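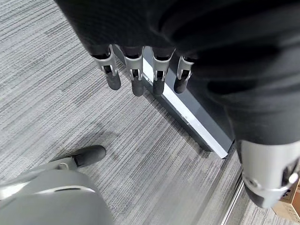 Observing a Five-Fingered Hand at the Wasberg Open Day

Student work > Mechatronics > Visit reports
May | Submitted by project group C

1. Purpose of the visit

The second-year design project asks each group to specify an end effector for a mixed picking task and to justify the choice against at least one alternative. Our group had drafted a two-jaw gripper with replaceable pads. The open day at Wasberg was chosen as the comparison visit because the programme listed a walking machine with jointed hands, shown at close range in an ordinary office area.

We went with three questions. How is a multi-fingered hand protected when it is not inside a guarded cell? Which parts of it are treated as wear items? What does the operator have to check before the arm is allowed to move near people?

2. Arrangement of the demonstration

The machine was run by Wasberg staff using a motion package from Prokmont. The hands were supplied by Primach. Visitors were taken through in small groups, and each session was scheduled for 30 minutes, of which the first part was a safety talk. Ours began shortly after two in the afternoon and overran slightly, so the questions at the end were cut short.

The session had three stages: standing with the arms lowered, slow opening and closing of the hand without an object, and a grasp sequence using foam blocks and a plastic bottle. We were allowed to take notes throughout. We were not given drawings, and no measurements were taken on the hand itself. Dimensions are therefore absent from this report.

3. Construction of the hand

The arm and the back of the hand are enclosed in a black fabric sleeve. The fingers come out from its lower edge and are not covered. Each has a silver metal section with visible hinge parts and ends in a rounded black tip. The thumb has its own metal segment, which is noticeably bulkier than those of the fingers.

We had assumed that a sleeve would be fitted mainly for appearance. The operator gave two practical reasons: it keeps dust off the wiring at the wrist, and it stops clothing from catching in the gaps between parts of the arm. It is removed for inspection and can be washed. The disadvantage is that the joints underneath cannot be checked by eye during operation, so any looseness has to be found from the motor readings or by taking the sleeve off.

The metal sections of the fingers are open at the sides. This makes the pins easy to inspect and presumably saves some weight, but grit could enter. We asked about the ingress rating and were told that the hand was intended for indoor use only. No figure was given.

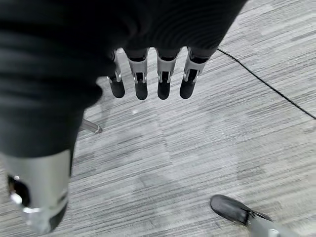
Floor condition was the item on the pre-start check that we had overlooked completely in our own draft. A fixed gripper has no interest in the floor; a machine that stands and steps does. The carpet tiles at Wasberg change tone and stripe direction from one square to the next, and we asked whether this could disturb a downward-facing camera. The reply was that strongly patterned floors are included in Prokmont's set-up test. A thin black cable lying across the tiles is a different matter, as it is both a trip hazard and a narrow dark line on a streaked background, which is a poor case for simple thresholding. The same applies to a visitor's black shoe seen against grey carpet well away from the fingers: the contrast is good, but a system relying on darkness alone would have difficulty telling it from a black fingertip. We have added a note on this to section 5 of our specification.

4. Fingertips and wear

The black tips are the only parts of the fingers intended to be changed by the user. According to the maintenance sheet we were shown, a set is kept in service for up to 2000 grasp cycles and then replaced whatever its appearance. The counter on the operator's screen stood at 1721 at the start of our session. It counts full closures only, and slow opening and closing with no object is included, which seems severe, as an empty closure puts little load on the surface unless the tips meet.

Three observations from the grasp sequence:

a) The foam blocks were picked up at every attempt we saw. The fingers closed together and the thumb followed after a short delay.

b) The bottle slipped on the first attempt when empty and was held on the second, after the operator had raised the grip setting. We do not know the force at either setting.

c) The release was slower than the closure. The operator said that this was a deliberate limit, chosen for demonstrations.

For our own gripper the pad change is currently planned by inspection. A cycle count would be simple to add, and we now think it should start the replacement procedure, with inspection kept as a second check. The count would need to distinguish loaded from unloaded closures if it is not to waste pads.
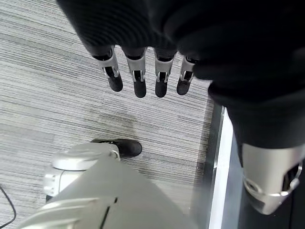

5. Comparison with our proposal

The two-jaw design remains adequate for the task set. The parts in the project brief are rigid, and most have parallel faces. A hand of the Primach type would handle them, but with many more joints to maintain and a control problem outside the scope of the module.

There is one case where the jointed hand is clearly better. Part 7 in the brief is a tapered sleeve that our jaws can hold only along two lines of contact. We intend to try the compliant pad sold by Zapata before altering the jaw geometry. If it fails, a third, passive finger will be considered.

6. Changes made after the visit

The following have been entered in the group's specification:

- cycle counter on the gripper controller, reset only at pad change
- fabric cover for the cable run at the wrist, removable without tools
- floor and cable check added to the pre-start list, in case the arm is moved to a mobile base
- release speed limited separately from closing speed

The force question is still open. Wasberg has agreed to answer written questions, and the reply will be attached as an appendix when it arrives.

Last updated: May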